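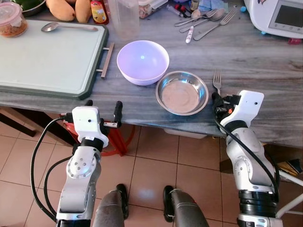
In defense of the full counter

When I moved to Mitbridge, my neighbors had one piece of advice for my kitchen: keep the counter clear. Everything must go inside a cabinet. A kitchen magazine I read then, Monico, had the same opinion, and it showed page after page of stone counters with one lemon on them. I tried this for 3 months. I want to explain why I stopped.

The empty counter is beautiful, I agree. But it is beautiful for a person who is standing in the doorway. For the person who cooks, it is a lot of walking and opening. I want mangoes, and the mangoes are in the refrigerator, where they don't ripen. I want a fork, and the fork is in a drawer, and my hands are covered with dough. By the time the food is ready I have opened every door in the kitchen and left dirty marks on most of them.

In the house where I grew up, the counter was a place of work. The bowls stayed out, one for washing vegetables and one for peels. The cutting board had its place on the left and it did not move. A spoon was lying on it from morning, for tasting. Forks were also lying there, in no order, and my mother always took the right one without looking. Fruit was where children could see it, and so we ate fruit.

Some people will say that this is simply a mess. I think there is a difference between a mess and a kitchen in use - a mess is what stays after the work is finished and has no reason to be there. Old mail is a mess. A phone charger is a mess. A bowl is not, if you will need it again at dinner.

I do clean, of course. At night I wipe the stone, and I lift every single thing to do it. It takes 2 songs on the radio. My neighbor with the empty counter wipes faster than me, this I must admit, but she also orders from the restaurant on Jengate more often than I do.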